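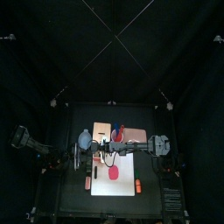
Both arms over the table, with the paper down and the kitchen things along the back.

Workshop Tips: When a Gripper Lets Go

We run two small arms on a bench at the Wotitz workshop, mostly moving kitchen items from one spot to another. In January one of them dropped a steel pot. The emergency stop had been pressed for a different reason, the gripper lost power, and the pot fell beside Nadège Guillot's hand. She was fine. The tabletop got a dent. These are the habits we picked up from it.

Find out what your gripper does when the power goes. Some stay closed, some go slack after a second or two, and some spring open. Ours goes slack. Test yours with a sponge in the fingers, a few inches over the table, and press the stop. Do it again after any repair or software update, and write the result on a piece of tape on the controller.

Never reach under something that is being held. If the job has gone wrong and the arm is stuck in the air with a load, slide a folded towel underneath with a long wooden spoon before you do anything else. Then lower the arm from the controls if it will still move.

Handles are harder to hold than they look. A thin wire handle can turn between flat fingers, and the weight swings when the arm stops short. We cut the arm speed to 34 percent for anything with a handle
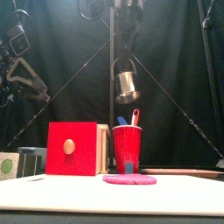
and we leave that setting alone until the load is back on the table. We also tried squeezing harder. That bent one handle and wore out a finger pad, so go slower first and change the pads before you raise the force.

Keep loads light while you are testing. Our limit is 200 grams for the first day of any new task. An empty pot is fine. A pot with water in it is not, at any stage, over a bench with wiring underneath.

Check the cables every morning. Pascal Lacroix found the cause of our second fault this way, a gripper plug that had worked halfway out. It only lost contact when the arm reached all the way across, which made it look like a software problem and cost us most of a week. Run your fingers along each cable with the power off. Leave enough slack for the longest reach and tie the rest back so it can't catch on a cup or a bottle.

Two arms need two clear areas. Ours bumped on the 57th run of a job that had worked every time before that. Now one arm goes back to its rest position before the other crosses the middle. It is slower, and we have not had a bump since.

Tape down paper sheets at the corners. A loose sheet can ride up under a finger and drag whatever is sitting on it.
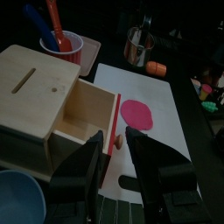 Can I free a jammed gripper by pulling the fingers apart by hand?

Only with the power off at the wall and the arm supported - and even then, try the manual release first if your model has one. Forcing the fingers can strip the small gears inside. If it still won't open after that, take the gripper off the arm and work on it at a table.

Last updated Aug 11, 2021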